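Pludora / Home and Bench / Practice Kits

Skikora Small Things Practice Kit

A deck of everyday tidying chores for two-finger grippers, hand-held or arm-mounted

Page updated July 1, 2020

Can a machine put away the stuff on your bed yet? We get asked this at every open day, usually by someone who has just folded a mountain of laundry and has a personal interest in the answer. Our reply is a slightly long one, so please bear with us. A machine can put away some of it, some of the time, if you are patient and don't mind where things end up. The big, square, predictable things are coming along nicely. The little things (clips, key rings, packets, the bits that live at the bottom of every drawer in the country) are where most setups still come unstuck, and those are the things we built Skikora for.

Skikora is a deck of 114 chore cards with a guide book and a score pad. Each card asks for one small, ordinary job, the kind you would do without putting down your coffee: move a clip into a box, hand a packet across, stand a bottle back up, find the keys under the receipt. You supply the gripper and you supply the household odds and ends. We supply the order to do them in, the rules for what counts, and a good deal of friendly nagging in the margins.

What the kit asks of a gripper

Most of the early cards happen in or beside an open box, and there is a lot to learn from a plain cardboard one. A person reaching into a box hardly thinks about the walls. A gripper has width, and its fingers have to come down at an angle that leaves room for the knuckles, and then there may be a second gripper wanting to come in from the other side! We've seen very capable setups go along beautifully on an open table and then spend a whole afternoon bumping cardboard.

The two-gripper cards start in Level 2. One side keeps hold of something narrow, such as a binder clip, while the other brings a flat packet in or out on the slant. Try it yourself with a pair of kitchen tongs in each hand and you'll have a new respect for your own wrists. The guide book suggests which way to turn the clip so its wire handles point away from the other gripper, and gives a few different ways to approach a packet that wants to lie flat.

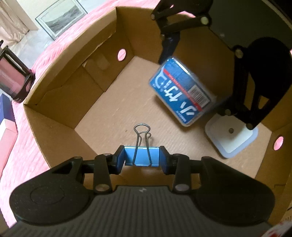

The five levels

The cards are sorted into 5 levels, and we do recommend going through them in order, even if you're itching to get to the good ones.

Level 1, One Thing. A single object, an open surface, plenty of space. Pick it up, hold it, set it down where the card says. Boxes and jars, mostly. You'll be through this quickly if your fingers line up properly, and if they don't, you'll want to know now.

Level 2, Two Hands. Passing, holding steady, taking turns in a tight space. Our testers got stuck here far more than we expected, and we ended up adding nine extra cards to ease the climb.

Level 3, Soft Ground. The same jobs, done on a blanket or a bedspread. Cloth gives when you press on it, ridges catch the lower finger, and a thin card can slide down between two folds and stay there. Hard tabletops have been flattering all of us for years.

Level 4, Company. Other objects stand close by, and you lose points for knocking them. Tall bottles are worth setting out for this one, and so is anything see-through, which gives cameras a bad time. A clear box with a bright label is a nice middle step: the label is easy to find, while the sides of the box can be quite hard to make out. We like a box of floss picks for it, gripped by the short sides so the label stays in view, with the other gripper still minding its clip. 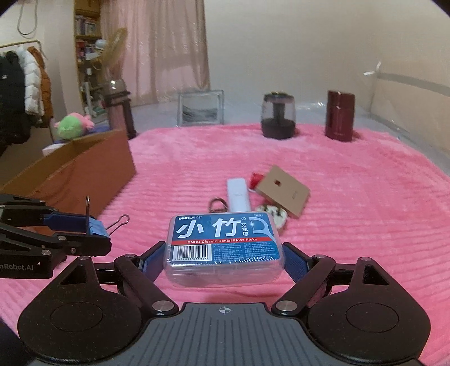
Level 5, The Whole Lot. A small jumble, a box, and a written instruction in ordinary words ("put the sewing things together, leave the snacks out"). We'll be frank and say that very few people have sent us a finished Level 5 sheet, and we read every one of them with great interest.

In the package

The chore deck, 114 cards, printed on both sides, with a spare blank for your own ideas
Guide book, spiral bound so it stays open next to you
Score pad with carbon copies
A cloth drawstring bag for the lot
A download code for the attempt library

The household objects are not included, and that's on purpose. When we sent out a fixed set of objects with the first edition, people got wonderfully good at those objects. Then they tried their own kitchen drawer and were back at the beginning. The guide book has a shopping list if you'd like one, but a walk around the house with a shopping bag does the job just as well, and you'll probably find that pen you were missing.

The attempt library

The library holds 2153 written-up attempts at the cards, each with the card number, the kind of gripper, what went in and what came out the other side. We kept the failures. In many ways they're the nicest part, and you may feel a bit better about your own afternoon after reading through the Level 2 section. You can search by card or by object, and if you'd like to add yours, there is a form at the back of the guide book. New entries go up in batches, the next one in October.

Will it work with my gripper?

Very likely, yes. The cards are written for any gripper with two opposing fingers. The heaviest thing any card calls for is 800 grams, a full drinks bottle in Level 4, and those cards are marked with a little weight in the corner so you can skip them if your arm is a light one. Padded fingertips help a lot with smooth plastic and thin card. If yours are bare metal, please try the padding tips in chapter two before you blame your software.

Hand-held grippers are welcome too, and plenty of people begin with them. Working through a card by hand, seeing only what the gripper's own camera sees, teaches you very quickly which approaches are sensible. You can record as you go if your gripper does that, and the score pad has a column for it.

If you use a Rodik bench clamp, the guide book has a page on setting the height for box work. The clamp is sold separately.

So, can they do the chores yet?

Back to the question we started with. On our own scoring, Level 1 is in good shape on most arms we see, Level 3 is patchy, and Level 5 belongs to people for the time being. In a small shop, we'd happily let a machine sort sturdy boxed goods on a flat counter with somebody close by. For a bedroom with a blanket, a clear box, a loose clip and a key ring, we would still do the tidying ourselves and let the machine practice afterward. We revise this paragraph whenever the score sheets give us cause to, and we would love to be made to revise it more often.

Care and small print

Wipe the cards with a dry cloth. They are coated but they don't enjoy being soaked. Replacement cards are free for the first year, so don't worry if a gripper chews one up (Card 31 seems to be the favorite). Skikora is a practice kit for adults working with their own equipment and is not a safety test for machines used around children or pets. Keep fingers out of the way of powered jaws, and keep the stop button where you can reach it without leaning over the box.

Ordering

Single kits and classroom bundles ship from our own workroom. Customers overseas can order through Kyriakidis, who carry the full range along with spare score pads. If you already own the first edition, write to us with your order number and we'll send the Level 2 and Level 3 cards as an add-on, along with the new guide book.

See also: Skikora score pads, spare; Rodik bench clamp; Pludora padding strips, blue or gray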